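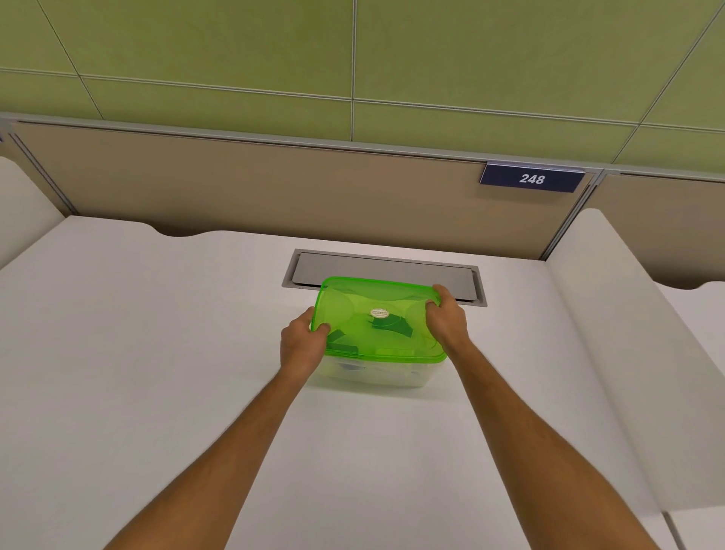 Mirwood Leftovers Log

Version 3, last edited 12th January

A table of what went into the shared fridge at the Mirwood office in Pesville, and what became of it. 500 rows, one per item. Of these, 229 ended in the trash, a figure that has been read aloud at two staff meetings to no effect.

Files
leftovers.csv: the main table
fates.txt: the allowed values for the "fate" column

Columns
item: free text, spelling as found on the label
days_in: whole days from entry to exit
fate: eaten, eaten by someone else, trashed, unknown
smell: 0 to 5, scored by whoever opened it

Known problems
Smell scores above 3 all come from one person with strong views on fish. "Soup" covers a lot of ground. Everything logged in June is off by a day, thanks to a spreadsheet called Ignacio that had its own ideas about dates. We kept the name and threw out the formula.

The Avard office sent us its own log to merge. It has no fate column, so it sits in a separate folder until they remember what they ate.

License
Use it for whatever you like. Please don't use it to work out who took the lasagna.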